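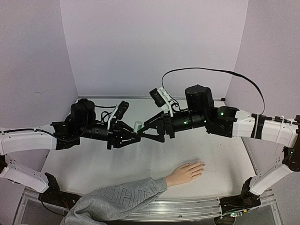 Open day at Karkia: a small cup and a lot of table

I went to the Karkia open day with low expectations, mostly because the flyer promised "the future of tableware" and I have been promised that before. It cost me 10 dollars for parking and most of an afternoon.

The building used to belong to Ginel, who made lunch trays there until they moved out in March. You can still smell warm plastic near the loading doors. Karkia has the ground floor now and sells cups, mostly to cafeterias and clinics. There are 1,365 items in the catalog, which sounds like a wide range until you open it and find page after page of the same beaker with a different lid.

Our group was taken around by Kiyoshi Kubo, who was patient with us and clearly proud of the place. He started at the handling table. It has a white top and pale walls on three sides, almost lavender, with a metal rail along the front. I had pictured something grander. The top is scuffed, and I liked it better for that. A table that gets used should look used.

The item on show was a small white cup, a plain cylinder with a faint greenish tint toward the base. It was held upright just clear of the tabletop, between the two grippers, and we were invited to admire it. I tried. According to Kubo this is the Floltis, their main hope for next year, and the shape is meant to be easy to pick up from either side. Well, it's a cylinder. I have yet to meet one that wasn't.

I asked what the greenish tint was for. He said customers like it. I asked which customers, and he said he would have to check with sales.

The second stop was the stacking room, where we could handle the cups ourselves. They do nest neatly, I'll give them that. I got three of them together and then could not get the bottom one off without a good twist. Kisaku would have called it a snug fit — I call it stuck. A woman from a school kitchen had the same trouble and put hers back on the shelf without a word.

Kaisu Laaksonen gave the closing talk on washing and wear. It was the best part of the day, dry and full of detail. She told us a Floltis had gone through 2,443 wash cycles before the rim started to dull. I would have liked to see that cup next to a new one, but it was at the Oda site across town. She did admit the older lids warp, and I trusted her more after that.

Coffee was served at the end, in paper cups.

If you buy for a cafeteria, go for the Laaksonen talk and bring one of your own cups to compare. Parking is behind the building, and the sign for it faces the wrong way.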